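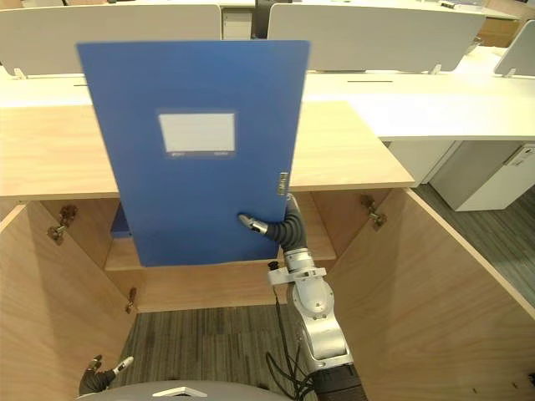
Nuestro robot sujeta un archivador azul delante del armario abierto.

¡Hola! Estoy en el club de robótica Pisness y este curso nos ha tocado un reto que suena facilísimo: ordenar un armario. Tú lo haces sin pensar, ¿verdad? Pues para Kruger, que así se llama nuestro robot, es un lío tremendo.

Primero tiene que encontrar el archivador. Una cámara le da la imagen, pero la imagen sola no le dice qué es cada cosa, así que le enseñamos muchas fotos: en total juntamos 362 (¡acabé soñando con cajas azules!). Con ellas el programa aprende a distinguir el archivador de la puerta o del estante.

Luego viene agarrarlo. Kruger tiene 2 brazos y los dedos de sus pinzas son negros, con la punta metálica. Si aprieta poco, la caja se resbala. Si aprieta mucho, puede romperla. Haz la prueba en casa con un vaso de plástico y verás lo rápido que tu mano encuentra la fuerza justa.

Y falta lo que más me gusta - mover el brazo sin chocar. Cada articulación gira un poquito, como tu hombro, tu codo y tu muñeca, y el programa calcula todos los giros a la vez. ¡Con las puertas abiertas hay que tener muchísimo cuidado!

En julio vamos al torneo Nukance, donde cada equipo tiene 3 intentos. Ahora estamos practicando el giro de la muñeca, que todavía nos sale regular.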